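Iltley Platform Edge Coping Unit, Heritage Pattern

Product code GC-29
Supplied by Gremport Precast, Clevside Works
Category: Station and platform components

Overview

The Iltley coping unit is a precast concrete platform edge slab for use at preserved railways, branch line halts and listed stations where the original edge stones have worn, sunk or been lost. The pattern follows the bullnosed stone coping laid at Iltley station, whose down platform was surveyed before the moulds were cut. The unit is made to one section only. It can be laid as a continuous run or let in singly between surviving stones.

Units are cast face down in steel moulds and cured under cover. The top surface carries a fine sawn texture, and the front arris is rounded to match a worn stone edge. The rear edge is left square to receive paving, tarmac or rolled gravel.

Dimensions and weight

Length: 1,752 mm
Width, front to back: 600 mm
Thickness: 150 mm
Front nosing radius: 29 mm
Lifting points: two cast-in sockets on the top face, plugged after laying
Joint width: 10 mm, nominal
Dry weight: see delivery note for the batch

Closing lengths are cut at the works to order. Cutting on site is possible with a floor saw, but the cut end will show aggregate and should be placed against a wall or ramp.

Colour and finish

Three shades are held: grey, buff and dark buff. The shades are through-coloured and do not rely on a surface coating. Some variation between batches is normal, and units for one platform should be ordered together. A sample block is sent on request and should be looked at outdoors, both dry and after wetting, before the shade is confirmed.

A white edge line may be painted on the finished surface once the unit has been down for a full season. Paint applied earlier tends to lift. The Nakajima edge strip, listed separately, is fixed in a rebate which must be specified at the time of order.

Bedding and support

The unit is designed to sit on a brick or block platform wall with a full mortar bed. It may oversail the wall face by up to 300 mm, provided that the remaining width is fully supported and the rear edge is held down by the platform surfacing or by dowels. Where the oversail is greater than this, the standard unit is unsuitable and the reinforced version, GC-29R, should be used.

Old walls are seldom level. The wall head should be taken down to sound brickwork and brought up to line before any unit is lifted. Packing with slate is acceptable for setting the level, but the bed must be completed underneath, as a unit left on packers will rock and the joint will open.
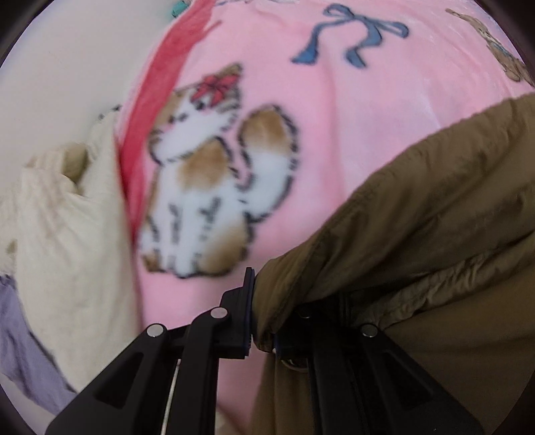
The Clevside branch group, which laid a run of grey units on its up platform, reports that levelling the wall head took longer than laying the slabs, and that it would order the closing lengths at the start of the job and not at the end. It also found the grey a shade lighter than its old stone for the first winter, with little difference visible by June.

Gauge and clearance

Position relative to the running rail is the responsibility of the railway. The nosing should be set out from the rail with a platform gauge at each joint, and again after any packing or slewing of the track. On curved platforms the units are laid as short chords. The tighter the curve, the more the centre or the ends of each unit will depart from the true line, and on sharp curves half-length units are recommended.

Handling and storage

Lift with a two-leg chain and the correct socket eyes. Do not lift by a strap around the nosing. Store flat on timber bearers placed directly below the lifting points, no more than four high, with the nosings all facing the same way. Units delivered by rail wagon should be unloaded from the side away from the nosing where the site allows.

Cleaning

Stiff brush and clean water. Rock salt should be kept off new units during their first winter; grit may be used instead. Oil marks can be drawn out with a poultice if treated early.

Ordering

Please give platform length, shade, number of closing lengths and whether a rebate is needed. Straight runs are priced per unit and curved runs from a drawing. Stock at the last count was 2,037 full-length units across all shades, mostly grey. Dark buff is cast to order.

Related items

GC-29R reinforced coping unit
GC-29H half-length unit
Ramp end block, left and right hand
Nakajima edge strip
Socket plugs, grey or buff, bag of 300

Page last revised 23rd August.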